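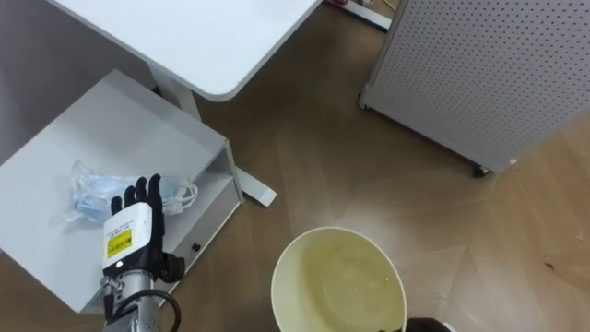

Small Room, Too Much Stuff: Tips From a Reformed Piler

The top of any low shelf is a landing strip. Mine has hosted mail, a trowel, half a bagel and, for most of last September, a set of curtain hooks I'd already replaced. Shelves inside a unit get organized. The top gets whatever was in your hand when the phone rang.

Bag it, then label the bag

Clear bags are fine for soft things you use up. Write the contents on masking tape anyway, with the month. Chargers get a bag each. Put two in together and by morning they're engaged.

The bucket round

My neighbor Arif Raju cleans his whole apartment with one bucket. He goes around the room once, drops in everything that lives somewhere else, then walks it home item by item. I tried it and ended up with a very full bucket in the hall for 5 days.

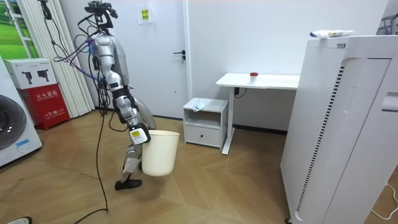
The trick is to stop when it's half full. A half bucket takes me seven minutes to empty, and I'll do that before coffee. A full one needs a lifestyle change.

While you've got it out, rinse it and dry it upside down. A bucket left standing with an inch of gray water will smell like a pond by the weekend.

Under the desk

Dust loves a desk leg. Pull the cables up off the floor before you sweep, or you'll sweep the cables. Hook-and-loop strips beat zip ties, which you will cut off with the wrong scissors. Wipe the feet of the desk too; mine turned out to be a different color. 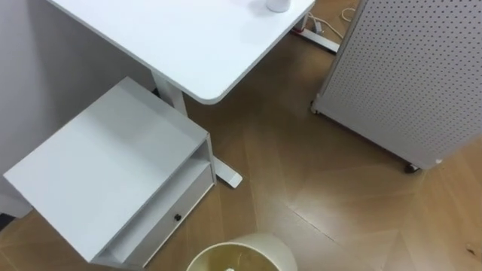 Pegboard, with restraint

Lay your tools on the floor first and move them around until it looks right. Heavy ones go low. Leave a third of the holes alone, however much it hurts.

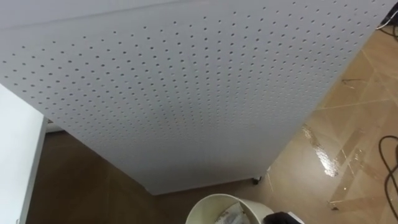 White pegboard, with no hooks in it.

Dust it top down with a dry paintbrush. Damp rags leave lint in every hole, and picking it out with a toothpick is how I lost an entire evening.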